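Planning a Staff Retreat Day on the Brivstead Trail

Departments at Praltura may hold one retreat day each year away from the office. The organizer should complete the steps that follow before November.

Step 1. Reserve the cabin. Requests go to the Shabalala desk and must name a lead and a deputy. The cabin holds 45 people.

Step 2. Confirm the route. The trail climbs 352 feet from the parking area to the cabin door. Snowshoes are required once the lower gate is closed for the season.

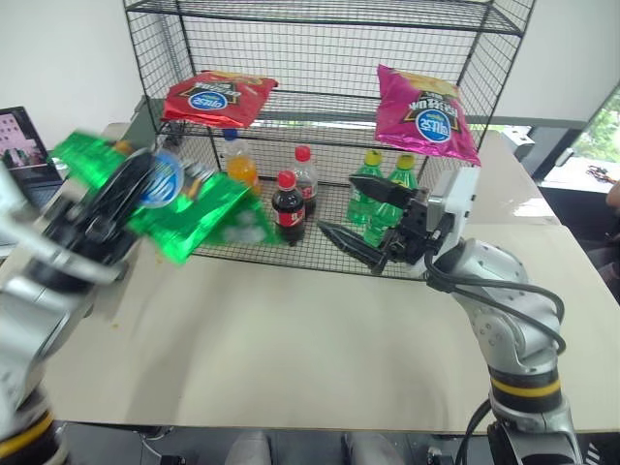
Staff who do not wish to walk may ride up with the supply vehicle, which leaves at 8:30 a.m. Their names should be given to the lead the day before.

Step 3. Set the agenda. Schedule no more than two working sessions, with lunch between them. Notes are to be filed in Sendasen within a week.

Step 4. Close the cabin. Shut off the stove, lock both doors and return the key the same evening.
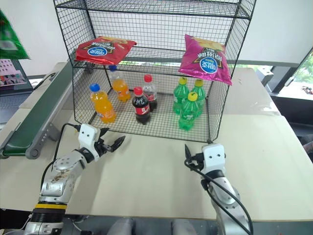
Daniyal Bugti: Please add that the key box code changes every month. Our group had last month's code and waited outside until the desk opened.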